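Speaker notes – Relabelling failed grasps in table-top play data
Menaka Barua, Butside group seminar, 16 Nov 2020

Slide 1. Title. Say who did what: the collection code and the policy are mine, the relabelling step is Bram Goossens's. Slides will go on the Briem share afterwards.

Slide 2. Problem. We train from play data, so the operator has no set task and moves whatever they like. Most methods then take a later state as the goal and treat the stretch before it as a demonstration. Fine if the object moved. If the gripper closed on nothing, the later state looks almost the same as the earlier one, and the policy learns that closing on nothing is a sensible way to reach it.

Slide 3. How common is it? In the October set we have 246 episodes. Do not read out the table. Point at the last column only: the misses bunch up around small, low objects and around anything with a rim.

Slide 4. Method. Two passes. First pass finds every close command and compares the finger gap with the commanded gap after the motion settles. Second pass looks at the wrist view before and after. If both say miss, the segment is kept but its goal is replaced by the arm pose, with the objects masked out. We throw nothing away. Someone from Skillthorpe asked about this last time – the free-space motion in a miss is still useful data.

Slide 5. Setup. Toy kitchen on a white table: toaster oven, plate, colander, bowls, play food. Overhead view plus wrist view. The policy gets a stack of 2 overhead frames at each step.

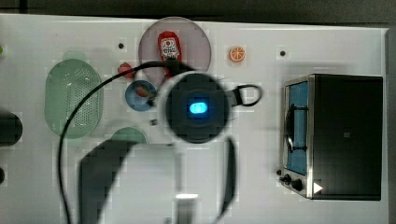

The threshold on the finger gap was set by hand on 32 episodes that are not used anywhere else. Bram tried learning it and got nearly the same value, so we left it. Mention that the overhead view is not used in either pass. The arm hides too much of the table, and its shadow moves with it, which upset the difference image badly in the first version.

Slide 6. Results. 40 trials per condition, same starting layouts. Relabelling helps on pick and place, and makes no clear difference on the oven door. Expected, as a push on the door hardly ever shows up as a close command. Show the Jasport baseline in grey and move on; it was tuned on a different table and the comparison is loose.

Slide 7. Limits. Thin objects are a problem: the gap is so small that a good grasp can pass for a miss in the first pass. The second pass catches up to half of those. Slips during the lift are not handled at all.

Slide 8. Next. Run the first pass over the whole lift. Ask for spare compute at Briem. Questions.

If asked about force sensing: none on this gripper, motor current only, too noisy.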